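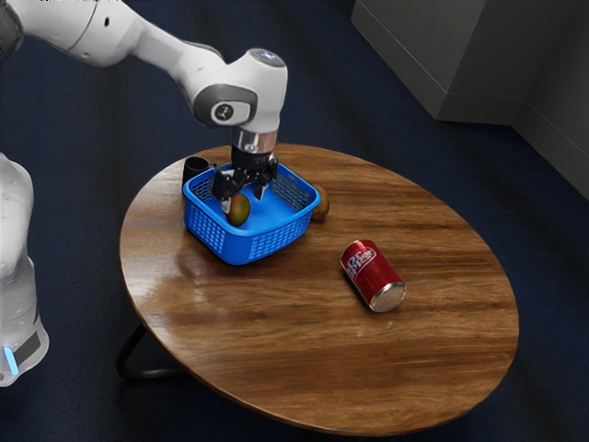

Fruit in the blue basket.

About Larkine

Welcome, and thank you for stopping by. Larkine is a small cooking school and pantry shop, and we have been teaching people to put food up in jars, crocks and bottles for long enough that some of our first students now send us their grown children. We make jam, pickles, chutney, fruit butter, vinegar, and in the colder months a good deal of marmalade. If you have ever stood in your kitchen with more plums than any one family could eat and wondered what on earth to do, you are exactly who we had in mind when we opened.

How we got started

The school began in the back half of the old Janssen feed store, which Kai Janssen's grandparents ran until they retired and which then sat empty for a good while. Kai had come home to look after the building and had no great plan for it. Doaa Samir was renting the apartment upstairs and making apricot preserves in a kitchen so narrow that she had to open the window to have somewhere to put her elbow. She asked Kai if she could use the big sink downstairs. Then she asked if she could bring a stove. Then she asked if a few people from the neighborhood could come and watch, and I suppose that was our first class, though we didn't call it one and everybody went home with a jar.

We took the name Larkine from the creek that runs behind the lot. It's on the old county maps with that spelling, and there are two or three others depending on who you ask (we get mail addressed to all of them, and it all finds its way here).

That first full year we put up 1,905 jars between the classes and the shop. Doaa wrote the number in pencil on the inside of the pantry door, where it still is, and the next year she wrote 1,930 underneath it and was a little disappointed, having hoped for a bigger jump! We stopped keeping the tally after that. The door has been painted since, but we painted around the pencil.

What we teach

Most people come to us through First Jars, our beginner class, which runs 4 evenings and covers a soft fruit jam, a quick pickle, a tomato sauce and a proper water bath. We start at half past six and try to have everyone out by nine, although on the tomato night that has never once happened. You don't need to bring anything except an apron and a container for leftovers. If you'd like to use fruit from your own yard, please do, just call us first so we can plan the sugar.

After that the classes wander off in different directions. Benjamín Paredes teaches our pepper and salsa sessions, and also the long Mexican-style escabeche workshop that fills up faster than anything else on the calendar. He grew up helping his aunts with it and he's particular about how the carrots are cut, so expect to be corrected, kindly. Hartmut Kleinschmidt looks after fermentation: sauerkraut, brined beans, and a mustard he will talk about for as long as you let him. Doaa still teaches all the stone fruit and citrus classes herself, including the preserved lemons, and she has lately added a short afternoon class on rose and quince that we are all very fond of.

We also have a children's morning in June, when the strawberries come in. Grown-ups are welcome to stay, and most of them end up hulling.

The shop

Up front, where the feed sacks used to be stacked, you'll find shelves of what we make here along with jars, lids, funnels, pectin and good salt. Our long-keeping plum butter is sold under the name Jondetar, which was Hartmut's idea and which he has never fully explained. The vinegars are labeled Iltent. We don't ship the vinegars at the moment - the bottles are heavy and we had too many breakages - but we're happy to hold one for you at the counter.

Nearly all our fruit comes from growers close enough to drop it off themselves. Lutz Diekmann has supplied our apples and pears from the beginning. His trees are old and so is his truck, and between the two of them we never quite know what day the first load will arrive, so if you've signed up for apple butter, please keep an eye on your messages that week.

The community shelf

By the side entrance there's a shelf where anyone can leave extra produce or take some home. Zucchini is always welcome in theory. Last season the shelf took in 187 bags and boxes of garden extras, and whatever was left at closing went into the soup we serve at the Saturday-style suppers in the winter, when the tables get pushed together and people bring bread.

Visiting us

The shop opens at ten in the morning and closes at five, a bit later on class nights. Parking is on the gravel beside the building, and the ramp is around the left side, through the green gate. If the gate is latched, ring the bell and give us a minute, as whoever is nearest probably has sticky hands.

For private groups, gift certificates or a question about a batch that hasn't set, call or write to the shop and ask for Kai. He'll want to know what fruit you used, how much sugar, and how wide your pan was, so have that handy. Unset jam is very good on pancakes in the meantime.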